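Reading the small panel on the Wuldale lid — hedgehog or hare?

History of Small Objects board > Egypt and neighbors

fennelreed
Posted 2024-07-24

Hello all. I write from Fondaveo, so please excuse my English where it is stiff. I am reading again the old catalog of the Wuldale collection, and I stopped at the cosmetic box with the painted lid. The catalog says the small animal behind the chair of the lady is "a hare, resting." I think it is a hedgehog. The back is drawn with short parallel strokes, and the ears are small. A hare in Egyptian painting nearly always has very long ears, longer than in nature. Has anybody seen the lid itself and not only the drawing?

ostrakon_pete
I saw it years ago when it was still on display. It's a hare. The strokes are fur. You get the same hatching on the cattle in plenty of tomb scenes and we don't call those hedgehogs.

fennelreed
Thank you. But on the cattle the strokes follow the body and are soft. On this lid they stand away from the outline, at least in the drawing. I count the drawing as weak evidence, I admit it.

marl_and_silt
The drawing was made by Dursun, and he "improved" things. Compare his version of the other lid, the one with the ducks: he gave one of them an eye that isn't on the object. I would not build anything on his outlines.

ostrakon_pete
Agreed on Dursun. That cuts both ways though. If he sharpened the strokes, your spines are his spines.

fennelreed
Yes, this is fair. I have now looked in the 13 plates at the end of the catalog. Only 2 show the lid, and in both the light comes from the left, so the animal is half in shadow. The ears I can see. They are short in the photograph also. So the ears at least are not from Dursun.

tallow
Could be damaged. Paint on wood flakes from the tips first, and long ears are thin. I restored furniture for a living (much younger than yours, obviously) and fine points were always what went missing.

fennelreed
This I did not consider. The catalog mentions "losses at upper right," and the animal is at upper right. Hmm.

marl_and_silt
What about the date? The entry puts it at the end of Dynasty 18, but the argument is only the shape of the wig. If the box is later I would be less strict about how a hare has to look.

fennelreed
I am not happy with the date either. The chair has lion feet on small drums and the cone on the head is tall, and for me these agree with late Dynasty 18, but both continue after. I would write "late 18th or early 19th" and leave it.

On the animal I tried to be systematic. I went through my notes and the offprints I keep at home, and wrote every hedgehog on its own card, with place, material, and posture.

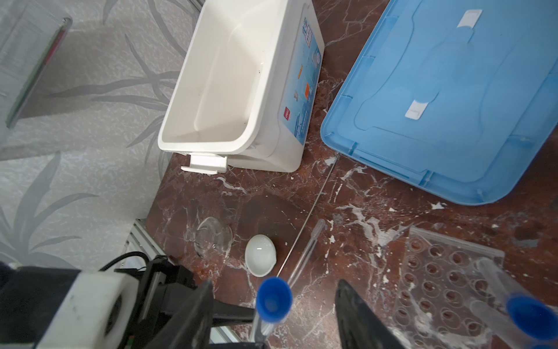
I have 15 cards. Most are small vessels or amulets in faience, and these don't help much with a painted panel. The painted ones are in desert hunting scenes, where the hedgehog is near a bush or comes out of a hole, sometimes with an insect in the mouth. I have none behind a chair. A hare behind a chair I also don't have, but under chairs we find cats, monkeys, a goose, so the place alone decides nothing.

ostrakon_pete
A hedgehog indoors would be a first as far as I know. That should make you more careful, not less.

fennelreed
I am careful! I only say that the catalog is too sure. "Small animal, hare or hedgehog" would be honest.

tallow
I'd sign that.

marl_and_silt
Was the lid ever photographed again after the collection moved to Drukia? If they took raking light pictures, the edge of the lost paint should show. Then you'd know if there was more ear.

fennelreed
I don't know, but I will write to them in November, when the study room opens again for letters. If they answer, I put it in this thread.

ostrakon_pete
Ask about the feet too. Hare feet are long and he can't have lost all four of them. Still a hare, by the way.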